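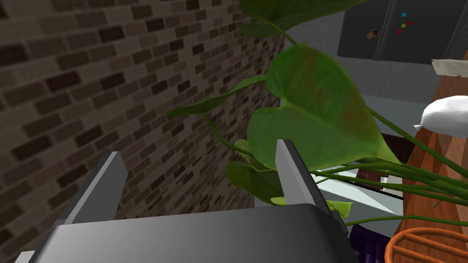 Why do boats need cleaning underneath?

Boats sit in water, so you might think they would stay clean all the time. Most of a boat's dirt is in a place you can't see from the harbour wall, on the part below the water. That part belongs to the hull, the main body of the boat. Anything left outside for long enough can have something growing on it. Look at the brick wall in the picture, with its brown and beige bricks and the lighter lines of mortar between them. On a wall like that, moss often starts in the mortar, where there are tiny gaps that hold rain. A hull has even more water than that. It is wet all day and all night, and the sea is full of tiny living things looking for somewhere to settle.

What grows on a hull?

The first thing to arrive is slime. It is made of bacteria and other living things too small to see one at a time. Slime can form within a few days, and it feels a bit like the inside of a vase that has had flowers in it too long.

Next comes weed. Green weed likes sunlight, so it grows best near the waterline, which is the line where the water touches the side of the boat.

Then there are barnacles. A barnacle is a small animal related to crabs and shrimps. When it is very young it swims about. When it finds a good hard surface it glues itself on, head first, and builds a shell round itself. It stays there for the rest of its life and catches food by waving its feathery legs in the water.

The word for all of this growth is fouling.
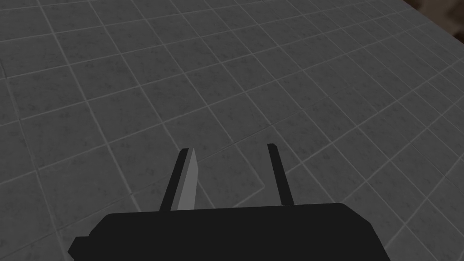
Does fouling hurt the boat?

It slows the boat down. A smooth hull slides through water easily. A rough one drags, so the engine has to work harder and burns more fuel. Try pulling your hand through the bath with a smooth plastic bag over it, and then with a woolly glove on. The glove is harder to pull.

Barnacles can also block the small holes where an engine takes in water to keep cool.

How do people stop it?

Many owners use a special paint called antifouling. Some kinds wear away very slowly, and the growth comes off with the old paint. Other kinds are so slippery that barnacles can't get a good grip. Some antifouling paints can harm sea life, so there are rules about what may go in them.

Boats also have to be lifted out and washed. At Kevgate, this is the job of Settimio Cocco. He looks after 117 boats, and most of them come out of the water in October. A crane lifts each boat in two wide straps. Settimio sprays the hull with a pressure washer while the slime is still wet, because dry slime sets hard. Barnacles have to be scraped off with a plastic scraper. The longest boat he washes is the Skuler, which is 50 feet long and takes him a whole morning.

The dirty water does not go back into the harbour. It runs into a drain and then a tank, where the bits of paint and shell sink to the bottom and are taken away.

Words to know

Hull: the main body of a boat.
Waterline: where the water meets the side of the boat.
Fouling: slime, weed and animals growing on a hull.
Antifouling: paint that slows down fouling.

Page last checked 20/05/2020 by Rosimeire Evangelista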